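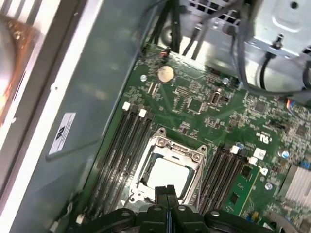 Eight memory slots, one stick of RAM. The previous owner believed in leaving room to grow.

I bought the tower in November, for reasons that seemed sound at the time. It was listed for parts, the seller wanted it out of his garage, and I had just told Jacinto Figueroa that I was finished buying old computers. He has been very gracious about reminding me.

The plan was to make it the house file server. We have 500 gigabytes of family photos spread over drives in three drawers, plus one drive in the drawer with the birthday candles, and I would like them to live in a single place that hums. Weronika would like them to live somewhere that doesn't hum. Talks are ongoing.

It wouldn't start when I got it home. I spent a long evening on a forum called Olvera, where a thread 122 posts long covers this very problem, and 121 of them are people saying "same here." The remaining one, from a user in the middle of page two, said to take the processor out, look at the socket, and put the processor back. No explanation. I have come to trust people like that.

So, the socket. If you've only ever opened a newer desktop, these workstation boards feel like plumbing. There's a big metal frame with screws in it and a little lever down the side, and the lever puts up a fight that makes you sure you're breaking something. You aren't, or at least I wasn't the first two times.
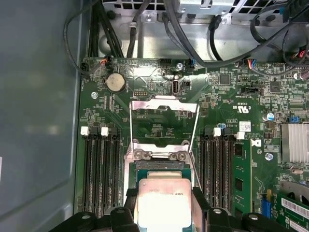 The part I hate is the lowering. A processor wants to go straight down, flat, with no sliding and no second thoughts, and my hands are built for carrying groceries. Match the corner mark first. Then check it again, because your memory of which corner it was will have gone soft in the last four seconds. If it doesn't sit level, lift it off and start over - don't press, don't wiggle, and don't say "it's probably fine" out loud in front of your family.

Do all this before you put in more memory. I have three more sticks in an envelope from Tirkeck, $241 for the lot, and they are staying in the envelope until the machine proves it deserves them. The cables can wait too. I have looked at the cables and they have looked at me, and we've agreed to leave it for the spring.

Hanan asked whether I could have bought a regular storage box for less. Yes. Next post will be about fans, or about the argument over where this thing goes, depending on which gets settled first. The linen closet is currently ahead.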